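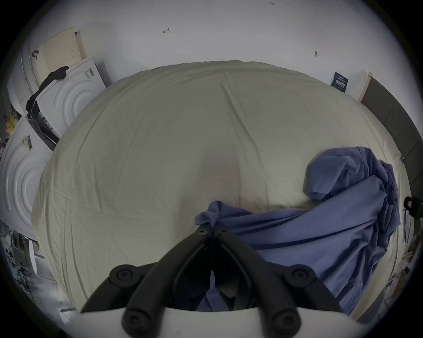 The last bus to Corkitz left without me, so I ended up in Plusturmont with one shoe full of rainwater and a wedding cake on my lap. The cake was three tiers of lemon and I'd been hugging it since Stostell, seventeen stops back, because the driver wouldn't let me put it on the floor.

Plusturmont has one hotel, the Brophy, and the woman at the desk looked at the cake before she looked at me.

"Congratulations," she said.

"Oh, it's not mine," I said, and then she told me the only room left was the honeymoon room, and it was half price for newlyweds. I thought about my bank balance. "I mean, it's not mine yet. My husband's parking the car."

So now I had a husband! He took a very long time to park. I went down for soup and told the waiter he had a headache. I told the couple at the next table he sold boats – why boats, I have no idea, we were two hours from any water – and the man got terribly excited and wanted to know what kind.

"Small ones," I said.

By nine o'clock the whole dining room was worried about my husband. The waiter sent up toast. The boat man sent up a note with his phone number, and the woman from the desk came herself with a hot water bottle and stood there in the doorway, peering past me at the bed.

"He's in the bath," I said.

She listened for a while. There was no sound at all from the bathroom, not even a drip.

"Quiet man," she said.

"It's one of the things I like about him."

She gave me the hot water bottle and went away. I ate his toast. In the morning I paid the full price, all 568 of it, and she counted the bills twice and pushed one of them back across the desk.

"For the parking," she said, and held the door while I got the cake out to the bus.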